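Tradstead Legal Careers Board > Litigation > Civil & Personal Injury
4 min read | 23 comments | 11 shares

Leaving a PI boutique for Girnden – anyone done it?

mapleclerk
Third year associate, plaintiff side personal injury, small shop. Got an offer from Girnden for their civil litigation group. More money, bigger cases, defense work mostly. I like my clients. I do not like my hours or my boss's filing system (there isn't one). Has anyone crossed over and regretted it? Need to answer by 5th August so please be quick, and be blunt.

dockettired
Did it four years ago. Different firm, same move. The money is real. The hours are not better, they're just billed. You'll miss talking to clients who are actual people. You will not miss chasing medical records from a clinic that closed in June.

ohno_discovery
What's the billable target? That's the whole question imo. Everything else is carpet.

mapleclerk
They said 150 a month "expected", bonus above that. Nobody would tell me what people really hit.

ohno_discovery
Then ask again. In writing. 150 with a wink is 180.

hollis_b
Disagree with the doom. I went from plaintiff side to defense and got a better lawyer out of it, meaning me. You learn how the carriers value a claim. You learn what makes them nervous. If you ever go back to plaintiff work that's gold. Two or three years, then decide.

dockettired
Everyone says two or three years. Then there's a mortgage.

hollis_b
Sure. Some people have mortgages and are fine.

mapleclerk
What about conflicts? I have open files against two companies they might represent. Partner here would lose his mind if I brought it up before I gave notice.

fernandgrey
Careful with this. Check the conduct rules in your state before you say anything else to them about your files. There is usually a way to give them enough to run a conflict check without giving away client confidences, but how much and when is exactly where people get burned. Your bar probably has an ethics line. Call it. Don't take it from a forum, me included.

ohno_discovery
^ this. Also they may have to screen you off a matter and some places don't even allow that without the client signing off. Can kill an offer. Seen it.

mapleclerk
Ok calling tomorrow. Did not even know there was a line.

quillandtort
Going to be the unpopular one. Why defense at all? If the problem is your boss, get a different boss. There are decent plaintiff firms hiring. Chaimongkol is always looking for people who can take a depo without crying. You said you like your clients – that's the part of the job most folks on here lost years ago.

dockettired
Chaimongkol pays what though

quillandtort
Less. You'd have a filing system.

hollis_b
"Get a different boss" is fine advice until you're at your third small firm and it's the same boss in a new tie. Structure matters. Big groups have trainng, they have paralegals, they have someone who knows how to fix the e-filing when it dies at 11pm.

quillandtort
They also have juniors who haven't stood up in court in five years. I've been across the table from them. Nice suits, read from the outline, can't follow up on an answer.

hollis_b
And I've been across from plaintiff lawyers who hadn't opened the file. We can do this all night.

mapleclerk
Please don't lol. Court time is a fair point tho. I've second chaired one trial and argued a bunch of motions. Girnden said I'd be "supporting" for the first while. Didn't love that word. 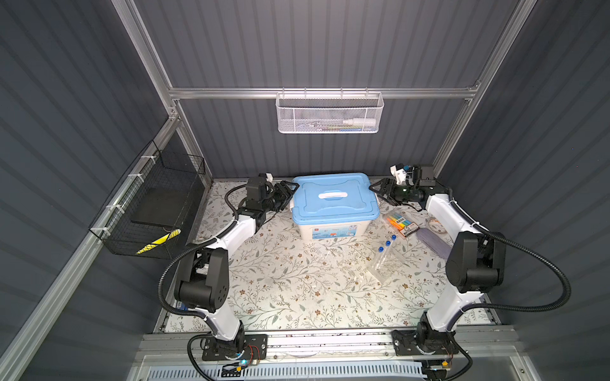 Naima Filali: Supporting means document review. I would ask them straight out how many depositions the last associate at your level took in a year, and ask that associate too, over coffee, with no partner in the room. If they won't set up the coffee you have your answer.

mapleclerk
That's really good, thanks. Emailing the recruiter now.

ohno_discovery
Recruiter gets paid when you sign. Email the associate.

mapleclerk
Fair.

fernandgrey
Couple of other things to ask. Who owns the bonus formula and is it written down. What case management software – if it's Pidico, fine, it's slow but it works. How they handle time written off by a partner, does it still count toward your target. That last one cost me a bonus once and I'm still sore.

dockettired
Written off time is the big one. I had a partner cut 50 hours off one brief becuase the client complained. My 50 hours. Gone.

hollis_b
Ok that one I can't defend. Ours counts hours worked, not hours collected. Ask.

quillandtort
Look at him agreeing with people.

mapleclerk
Update. Ethics line was super helpful, there's a clean way to do the conflict check. Had a call with an associate there. She took four depositions last year, all short ones. Written off time does NOT count. And 150 is the floor, most people run well past it.

ohno_discovery
Told ya.

hollis_b
Four is thin, I'll admit. Would still negotiate before walking. Ask for a depo commitment in the offer letter. Worst they say is no.

quillandtort
Or send a resume to the other place today, takes ten minutes.

mapleclerk
Doing both. Asked Girnden for the commitment, sent the resume. Feeling sick. Will post when I hear.

dockettired
Good luck. Save your own contacts list before you give notice, personal ones only, nothing from client files.

fernandgrey
And read your employment agreement first on even that.

Recent threads
Opposing counsel won't return calls, judge won't care
Does anyone still use paper exhibit binders
Lateral bonus clawback – is this normal
First solo mediation, what do I bring
Pidico calendar sync broken again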